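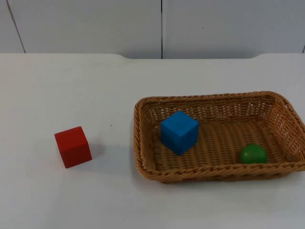 One of our interviewees at Gastton remarked that the old supplier list had never really been a list at all, that it was more like a kitchen drawer everybody had been putting things into for years, and that moving it to the new purchasing system felt like being asked to label every fork. We heard versions of this complaint in most of the 20 interviews, and we have a good deal of sympathy for it. It also gives us a comfortable way into the subject of this section, which concerns what happened to supplier records at the four firms between the decision to digitalize purchasing and the day the buyers were told to stop using the old files.

4.2 Moving the supplier records

The four firms (Amaren, Gastton, Akyol and Ellow) went about the move in quite different ways, and it is worth spending a little time on those differences before we come to the results. Amaren wrote its rules for a valid record first and then asked the purchasing staff to clean everything before a single line was transferred. Gastton did very nearly the opposite, loading the records as they stood and letting the new system complain. Akyol had bought a ready-made matching tool, which the staff liked very much in the first weeks and somewhat less later on, when it began to propose merging suppliers who happened to share a street address. Ellow, the smallest of the four, had one buyer retype the records by hand over the course of May, with the telephone close by.

We were given the fullest access at Amaren, so most of what follows rests on the records there. The file frozen on 5/8/22 held 817 supplier records, of which 83 failed at least one of the firm's own rules. A missing tax number was the most common fault. Next came payment terms that had been typed into the comments box, often in full and quite friendly sentences (one of them thanked the supplier for a fruit basket), and we would ask the reader to keep these in mind, as they come back in Section 5. Duplicates caused much less trouble than the project team had feared.

We use the word "record" throughout for a single supplier entry taken by itself, with its name, its tax number, its bank details and its terms, and leave aside the orders and invoices that hang from it. The distinction may look fussy, but the staff we spoke with used the word for all of these things, sometimes in the same breath, and it took us a couple of visits to notice that we had been talking past each other.
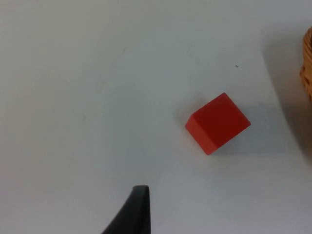 Figure 2. A single red cube on a plain white tabletop.

Who was allowed to correct a record turned out to matter a great deal. At Amaren and Ellow the buyers could make changes themselves, and they usually did so the moment they spotted a problem, between one call and the next. At Gastton and Akyol corrections had to be sent to a central data desk. The desk staff were careful and kind people, and they kept a beautifully clear log, which we were grateful for. All the same, buyers at both firms told us that they had gone on keeping small private spreadsheets for the suppliers they dealt with most, and that they trusted these above the new system well after the move was officially over.

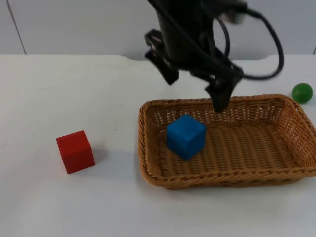

Records in transit were the hardest part to study, and we want to be open about how far our material goes. Each firm could tell us which records sat in the old system and which in the new one, but the stage between the two was poorly logged everywhere except at Akyol. A snapshot of that stage is rather like catching a gripper with its fingers spread and one fingertip just above the rim of a basket: the blue cube is there inside, plain to see, and the moment alone will not say whether it is about to be lifted out or has only now been set down. A supplier marked "pending" at Gastton posed the same puzzle. It could be waiting for approval, or it could have been sent back for a missing tax number, and the label was the same in either case. We have therefore left pending records out of the comparison between firms and treat them separately in Section 5, along with the comments boxes.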